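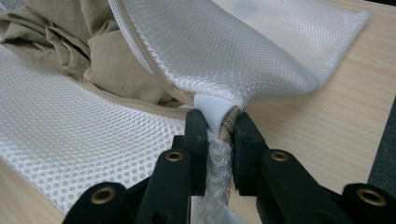
White mesh laundry bag with a beige zip, on one of our tables.

About Us > Who We Are > The Linen Room

Greddale Laundry Services has washed and folded for guest houses, care homes and families since Jamila Siddiqui took on the Jerkeck Street premises with 2 machines and a borrowed van. There are now seven of us, and we handle up to 2,000 pieces a week.

Small and delicate things go into zipped mesh bags before washing. Each customer has their own bags, and the zip pull is tucked under its tab so it doesn't catch on anything else in the load. Bags that tear are mended here or replaced at our cost.
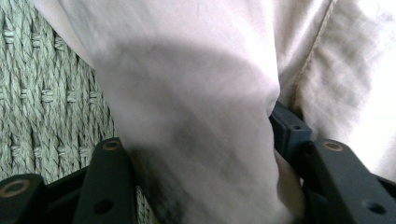

Pale fabric with a stitched seam, over a woven surface.

Sheets, covers and curtains are looked over along the seams before they are folded. If stitching has gone we ring you first, and repairs are charged separately. Folded work is sorted by customer and goes out on the next round.

We collect from Drukel and the villages on the Shabalala Road side. The counter is open every weekday, with shorter hours in late December. New customers can set up an account at the counter or by post to Unit 642.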